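Search this site Search
Home | Courses | Handouts | Calendar | Library

Records and Collections Practice, Unit 6
Storing Small Items: Course Handout
Grinddale Institute, Department of Collections Care

1. Scope of the unit

This unit covers the storage of small items held by local archives and study collections: buttons, seals, coins, type, beads and similar pieces. Students should read it together with the Fagundes survey, which lists 487 items and is used for the written assignment.

A small item is easily separated from its record. The accession number must therefore be assigned before the item is moved to permanent storage, and the same number must appear on the container, the tray list and the register. Pencil is required for all paper labels.
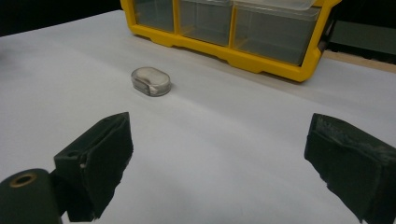 Fig. 1. Small oval container on a white surface.

Containers are to be chosen according to the size and weight of the item. An item should not be able to slide when the container is tilted. Padding should be replaced whenever it shows staining. Metal and organic materials are stored separately, even where they came from the same find or gift.

2. Grouping and location codes

Items may be grouped by material, by source or by number. The Rallness method, adopted by this department, groups by material first and then by number. Each location code gives the room, the cabinet, the row and the drawer, in that order. Empty drawers keep their codes and are entered in the register as vacant. 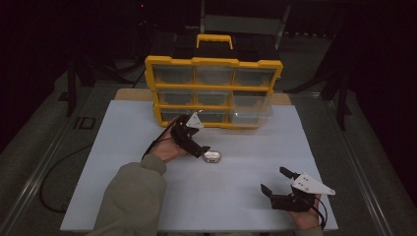
3. Register entries

Each entry states the accession number, a short description, the location code and the date of the last check. Item 238 in the Fagundes survey shows a correct entry; item 23 lacks a location code and should be corrected as an exercise. Changes are made by a single ruled line and initialed. 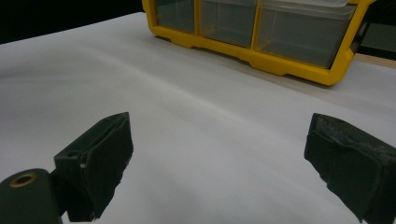 4. Assignment

Submit a storage plan for the Etance button collection, with a one-page statement of reasons. Plans are due Sep 9, 2022.

Contact the Department | Copyright Grinddale Institute | Back to top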